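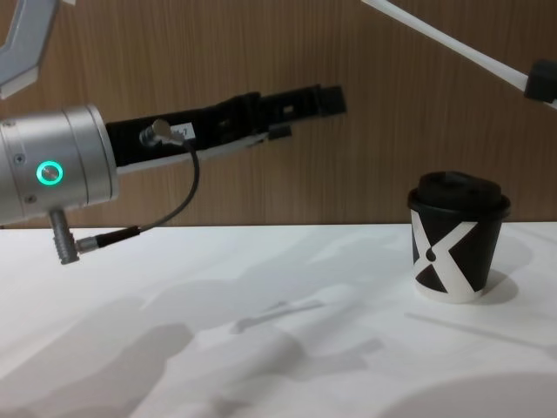 One reader objects that the Clisteck Cup should not be called a county competition, as clubs from Dinel were admitted from the second season and Dinel has never been part of the county. The objection is correct, and the word "regional" is used in this article.

The Clisteck Cup is a regional knockout competition in association football, open to amateur and part-time clubs. It is named after the town of Clisteck, where the first final was played. The competition is held every season between September and May, and the final takes place on the ground of the club which finished highest in the league among those already knocked out. This rule is unusual, and it has several times led to the final being played in a village with only one stand.

The most successful club is Dulton Athletic. Their main rivals in the competition have been Hiebert Rovers and, in more recent seasons, Dinel United.

Origins

Before the Cup existed, the clubs of the area met each other only in friendly matches at Easter and in a short summer tournament with seven players on each side. The summer tournament was popular with the public, but the clubs complained that it was bad for the grass, which had no time to recover before the league began. At a meeting in Clisteck the clubs agreed to give up the tournament and to replace it with a cup played during the normal season.

The first rules filled one page. They said that a drawn match must be played again on the ground of the visiting club, and that the home club must provide the ball and hot tea for both teams. The rule about tea is still in the book. The rule about replays was removed after a tie between Hiebert Rovers and Clisteck Town needed five matches to be decided, by which time the league season of both clubs had fallen badly behind.

Format

The Cup is open to 14 clubs. Two of them, the finalists of the previous season, enter at the quarter-final stage. The other clubs play in the first round, and the winners join the two finalists. The draw for the first round is divided into a northern and a southern part in order to keep journeys short. From the quarter-finals the draw is open.

Matches are played over one leg. If the score is level after ninety minutes there is no extra time, except in the final, and the match goes directly to penalty kicks. A player may appear for only one club in the Cup during a season. Loan players may take part if the loan was registered before the first round, and this has been the cause of most of the protests made to the organisers.

Since the removal of replays, a match that is stopped by weather after the seventieth minute is considered finished if one team leads by three goals or more. In all other cases it is played again from the beginning.
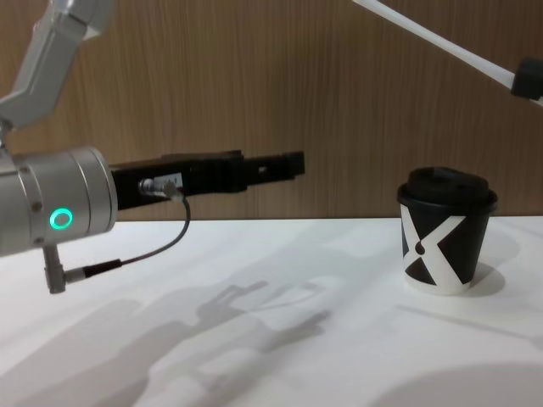 This page was last changed on 27 Jun 2020.

Venues and attendance

The final has been played on most of the larger grounds of the region. The highest attendance recorded is 1531, at Mill Lane in Dulton, when Dulton Athletic beat Hiebert Rovers by two goals to one. The gates were closed before the start, and a part of the crowd watched from the railway bank behind the northern goal. The lowest attendance for a final is 156, for a match moved at short notice to Dinel because the pitch at Clisteck was under water. In the season for which full figures were last published, the average attendance from the quarter-finals onwards was 443.

First-round matches are normally played in the evening. Two of the clubs have no floodlights and must therefore play all their ties away from home until March, when the days are long enough. Proposals to let these clubs play on Sunday afternoons have been put forward and withdrawn.

The trophy

The trophy is a silver-plated cup with two handles on a round wooden base. The names of the winners are engraved on small shields fixed to the base. When the base became full, a second and wider one was added underneath, so that the present trophy is noticeably taller than the one seen in older team photographs. One shield carries the spelling "Heibert", and the club has never asked for it to be corrected.

The losing finalists receive medals only. For a short period a plate was also given to the winners of a match between the beaten semi-finalists, but attendance was poor and the match was given up.

Notable matches

Dulton Athletic v Hiebert Rovers, final. See the section on venues. Hiebert led at half-time and missed a penalty early in the second half. Both Dulton goals came from corner kicks.

Dinel United v Clisteck Town, semi-final. Dinel finished the match with eight players after two dismissals and an injury, and won on penalties. It was the first time that a club from Dinel had reached the final, which they then lost by four goals.

Clisteck Town v Dulton Reserves, first round. Reserve teams were allowed to enter for a single season. The Dulton reserves won, and were then drawn against their own first team. The tie was played, with a goalless draw and a long series of penalty kicks, and reserve teams were excluded from the following season.

Relation to the league

Success in the Cup gives no place in any other competition. A winning club may ask the regional league for an improved ground grant, but this is separate from the prize money, which is small and is shared equally between the finalists. Several clubs in the higher part of the league have used the early rounds to give matches to younger players.

See also
Dulton Athletic
Hiebert Rovers
Mill Lane (Dulton)
Penalty shoot-outs in amateur football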